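Cuneck Giveaway Plugin: Setting Up an Entry Form
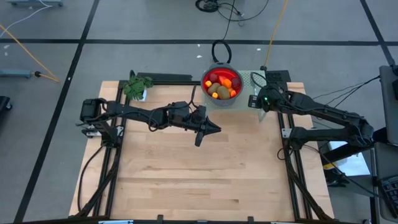
Stamatia Christodoulou wrote that her entry count dropped to zero after she renamed a giveaway, and asked that the order of steps be spelled out.

1. Open Giveaways and select New.
2. Enter the final title. Renaming it later starts a new entry list.
3. Choose a guide category, such as Kids or Kitchen.
4. Set Entries per Reader to 2.
5. Enter the closing time and select Publish.

Note: Form numbers, such as 2284, are assigned on publishing.

Caution: Export the entry list before deleting a form. Deleted entries cannot be restored.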